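Brirora Community Help > Student Projects > Surgical Robotics

Thread handling before the first throw: what should students be scored on?

Posted by Trultine Lab Section, June 22, 2018

Our department offers an elective in which students operate a teleoperated surgical robot and prepare a short project on one task. The group assigned to suturing must submit a scoring sheet for needle and thread handling. The present draft records only the time taken and the number of dropped needles. The instructors consider this insufficient, as two students with the same time may leave the thread in very different condition.

We would be grateful for advice on the following points. Which faults with the thread should be marked separately? Should the sheet be completed during the exercise or afterward from recorded video? The group has 1,690 still images from the May sessions and can label a portion of them before the project is due.

3 replies

Pomare Teaching Office

We recommend scoring from recorded video. An instructor at the console is usually occupied with safety and cannot also complete a form. In our course, 300 images were labeled by 2 students working separately, and any image on which they disagreed was referred to the instructor. The remaining images were set aside until the wording of the form had been settled.

Time should be kept on the sheet, but it should carry less weight than control of the needle.

gripfirst

Just use time. We did and it was fine. Our club limit was 300 seconds per stitch.

Gesano Course Desk

We respectfully disagree with the reply above. Time alone rewards students who pull quickly and correct their errors later. Our sheet has separate entries for needle and thread, and each is marked from a still image before the video is consulted.

For the needle, the marker records which part of the curve is held and whether the point is in view. A point hidden behind tissue or an instrument is entered as "not visible" and is never guessed.

For the thread, the marker records loops, crossings and any free end. The image that follows is suitable for practice. Black thread rises from the curved needle in a tall loop, another length crosses it near the top of the needle, and a short free end points upward to the right of the loop.

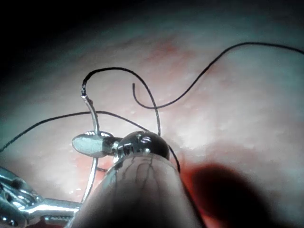
Marking the thread entries

1. Record each crossing once, even where the marker is unsure which length lies on top.
2. Do not join two visible lengths on the form unless the connection can be seen.
3. Enter a free end only where the end itself is visible.
4. Leave the tension entry blank for still images. It is completed from video.

A class with 2,000 images or fewer should not need special software for this work. A shared spreadsheet with one row per image has been sufficient for our students.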